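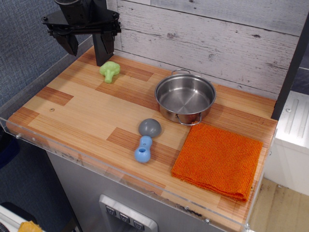 4.2 What counts as a food image under the rule

The Zandden rule on food advertising near schools entered into force in September. It forbids posters for sweets and salted snacks, but it leaves free any poster that shows "plain food". The rule gives no definition of this term, and the inspectors had to make their own practice. In most cases they looked first at the shape and only then at the words. A vegetable keeps its meaning even when it is simplified: the toy broccoli in Figure 1 is small and light green, with a lumpy crown and a short stalk, and a child would name it without help. Several advertisers relied on exactly this effect and placed a vegetable beside a product which had none in it.

We examined 558 posters, of which 112 had been the subject of a complaint. Leiva and Ardeleanu coded each poster separately and discussed the disagreements afterwards.
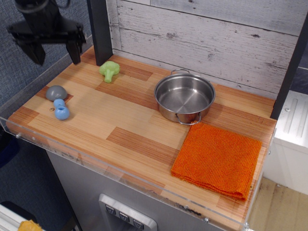
The disagreements were mostly about posters with mixed content. Skorico, a snack producer, used a drawn vegetable in 60 posters, and the inspectors accepted the first of them as plain food. After a parent complained, the same design was refused at the Thomas school but accepted in Trillomwood. The two offices did not exchange their decisions, so the firm received opposite letters for one design.

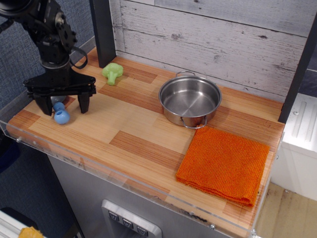 A second difficulty concerns objects that are not food but suggest health. Posters with weights, skipping ropes or running shoes were treated as neutral, although the text often spoke about the body. Such objects can also be read in more than one way. The light blue toy in Figure 3, with its rounded, knobbed ends, may be taken for a small dumbbell or for a bone, while the broccoli near it leaves no such doubt. We therefore coded an object as a sign of health only when both coders had named it the same way.

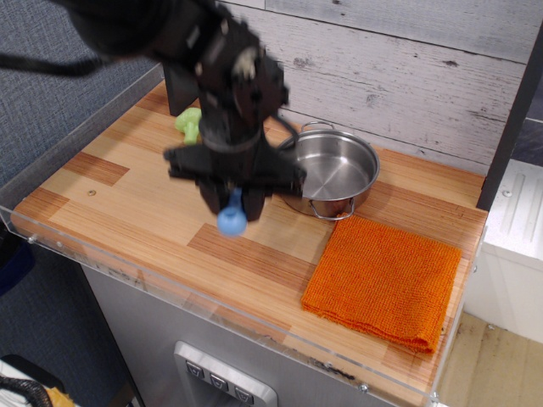
Who should decide when the two readings differ? In our view the decision should belong to one office for the whole district, and its letters should be published, so that advertisers and parents can refer to them. The present rule permits this, and it would need no new vote of the council.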